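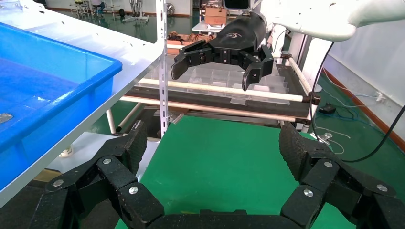

The first thing I do with any old tool is close my eyes and roll the handle between my thumb and finger. If there's a pattern cut or pressed into it, I'm happy for the rest of the day. I mean the tiny raised diamonds on a barbell, a scribing pen, the focus ring of an old camera lens, the thumbscrew on a desk lamp. Once you start looking for them they turn up everywhere, right down to the fine diamond pattern on a pair of black gripper fingertips, and they always say the same thing to your hand: hold on right there. On metal the process is called knurling (the k is silent), and I've spent most of a year chasing it through shops, sheds and one very patient museum.

It began at Agarwal, the hardware store on the hill in Semholm, where the back wall is all small wooden drawers and the drawers are all full of knobs. I went in for a replacement brass thumb nut and stayed until closing. They had straight knurls, which run in lines along the length like the edge of a coin, and diamond knurls, where two sets of slanting lines cross. They had a few with a pattern so soft and shallow it felt like linen. I came home with 40 knobs in a paper bag. I needed one!

The basic job is easy to explain. A metal bar spins in a lathe, and a small hard wheel with teeth on its rim is pushed against it. In the most common method nothing gets shaved off. The metal is squeezed, sinking where the teeth press and rising between them, so the finished part can end up a little fatter than the bar it started as. I loved learning that. I had always pictured a tiny chisel going back and forth all afternoon.

Doing it well is another matter. The teeth have to land in their own tracks on every turn. If the distance around the bar doesn't suit the spacing of the wheel, the second pass falls between the marks of the first and you get a muddy, doubled pattern that flakes when you rub it. My first try, at an evening class in Semholm in June, looked like something had been chewing on it. The fourth was decent. The fifth I still carry in my coat pocket, a stub of brass as long as a lipstick, and I roll it around on the bus.

Then there's Josport, two hours down the coast and worth every minute. The tool museum there takes up a former rope works, and it has 2463 hand tools in its catalog, many of them in open racks that visitors are allowed to touch. Go straight to the measuring room. The micrometers have thimbles with knurling so crisp that it catches the light like sugar – and next to them hang the blacksmith's tongs and hammers, with handles worn as smooth as soap. You feel the whole range in ten steps. A delicate adjustment wants a fine grip on the fingertips, while a hammer handle has to shift a little in the palm, and a rough one would take your skin off by lunch.

Barbells are where people get truly passionate, by the way. I talked with lifters at the gym near the museum, and they can describe a bar the way other people describe cheese. Some want it sharp enough to leave marks. Others like what they call a hill knurl, with rounded peaks and plenty of them. One woman had driven 61 miles to train on a particular bar because the bare smooth section in the middle was exactly as wide as she liked it. I tried it, lifted very little, and had to admit it felt wonderful.

Pens are my own weakness. Husolo, a small workshop above a bakery in Josport, makes a drafting pencil with a knurled steel grip, and the people there let me handle the trial pieces, more than 100 of them, lined up in trays. The differences were tiny. A slightly deeper cut made the pencil feel heavier to me, though they put both on the scale and the weights matched. A wider spacing made it feel older somehow. They settled on a medium diamond with the very tips knocked off, so it holds without scratching, and they still argue about it over the rolls from downstairs.

Cleaning is the one real chore. Hand grease and dust settle into the grooves, and a cloth just skates over the top. Use an old toothbrush, warm water and a drop of dish soap, then dry the piece well if it's steel and wipe it with a trace of light oil. For brass I skip the oil. I like how the valleys go dark while the peaks stay bright from use, and a hard polish takes that away.

If you'd like to try making some, look for an evening metal shop class with a small lathe, and ask to start on brass or aluminum. Bring a few objects from home whose grip you enjoy. Mine were a lamp screw, a bicycle axle peg and the lid of my grandfather's shaving kit – the lid went around the whole class twice before we switched on a machine.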